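Keeping Shared Tables in Order with the Rusotix Hand-Held Gripper

Guidance for lounges and reading rooms, prepared by Poonam Bajpai, Stilteveck Household Advice

The Rusotix kit is offered for hire or purchase through Khurana. It comprises a two-fingered gripper held in the hand, a camera and a carrying case, and the tidying work recorded with it is used to teach household robots. The following advice applies to cloths, which users find the hardest items to handle.

Spread the cloth flat before beginning. Approach it from the nearest edge with the fingers open, and keep the tips low over the table. Books, ornaments and plants should stand well back from the working area.
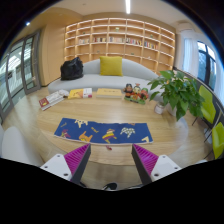 Patterned cloth laid across the front of a round table, with the gripper fingers open at its lower edge.

Close the fingers slowly and lift a single layer. Should the cloth bunch, release it, smooth it by hand and start again. Fold it no more than 2 times, as thicker folds tend to slip from the pads. Wipe the pads with a barely damp cloth after each session and allow them to dry before the kit is packed away.

Kendra Paquette of Grustidholm reviewed the kit in March and found it comfortable for short periods, although the case was judged too large for an ordinary cupboard. Enquiries about hire should be addressed to Khurana.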